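Looking after timber benchtops over summer

Posted 2022-12-26

With the holidays on and most kitchens in the Romilholm building getting more use than they do the rest of the year, we have had a run of questions about timber benchtops and chopping boards. The notes below cover what residents have asked most often. They apply to the maple tops fitted in the Prondley Street wing and to any solid timber board you own yourself.

Solid timber moves. It takes up moisture in humid weather and gives it off in dry weather, and the width of a top changes with it. The length hardly changes at all. In the Prondley Street kitchens the tops are held down with slotted brackets so they can shift a little from season to season. Please don't add screws from underneath or run a rigid filler along the wall. Two kitchens had this done by previous tenants and both tops split near the sink.

The gap at the wall is sealed with a flexible bead. If it has come away, put in a maintenance request and we will redo it. The same goes for the bead around the sink, where water does the most damage. Black marks in the timber beside a tap usually mean the seal has been failing for a while, and light marks can generally be sanded out if we hear about them early.

For daily cleaning, use a cloth wrung out in warm water with a small amount of dishwashing liquid, then dry the surface with a tea towel. Spray cleaners with bleach or ammonia will strip the oil and leave the top grey and furry. Vinegar is fine now and then for smells but shouldn't be used every day. Don't leave wet tins, cast iron pans or steel wool on the bench overnight.

Tops made up from glued strips vary in colour from one strip to the next, and maple will darken and yellow with light over the years. If you keep a microwave or bread bin in the same spot, move it every couple of months or you will end up with a pale patch. The patch evens out eventually once it is left uncovered. 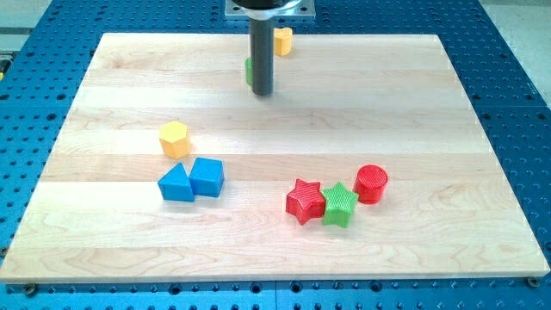
How often should a maple top be oiled?

Once a month for the first year, then every three or four months, with extra around the sink. Drip a little water on the surface to check. If it beads, leave the oil for now. If it soaks in and darkens the timber, it is time for another coat.

The oil we use is Maldonado bench oil, which is kept in the ground floor storeroom. Residents can take a small jar at no charge. Food-grade mineral oil from the chemist or hardware store also does the job. Olive and canola oil go rancid and sticky, so keep those for cooking.

To oil a top, clear everything off it and let it dry overnight after cleaning. Wipe the oil on along the grain with a lint-free rag, wait 30 minutes, and rub off whatever hasn't soaked in. Two thin coats are better than one heavy one. Lay used rags flat outside to dry before putting them in the bin. Some bench oils contain drying agents, and rags scrunched up in a warm cupboard can catch fire.

Scratches and light knife marks can be taken down with 180 grit paper followed by 240, always along the grain. Oil the sanded patch straight afterwards. Deeper burns should be left to us. A hot pan will scorch maple in seconds and the mark often goes further in than it looks.

Loose chopping boards need oil on both faces and all the edges. A board oiled on one side only will cup. Stand it on edge to dry, away from the oven and out of direct sun, and keep it out of the dishwasher.

The building has 118 kitchens with timber tops and we would like to get through the annual check of all of them in March. Ellotel will do the sanding and resealing again. A notice will go under your door ahead of the visit. Someone over 18 needs to be home, or you can sign the key release form at the office. Please have the bench cleared on the morning.

Replacing a full top cost $1210 last time we had one done, including removal of the old one. Tenants aren't charged for ordinary wear. Burns, cuts right through the oil into the timber and water damage that wasn't reported may be billed in part.

Maintenance requests can be left in the box beside the lifts while the office is closed.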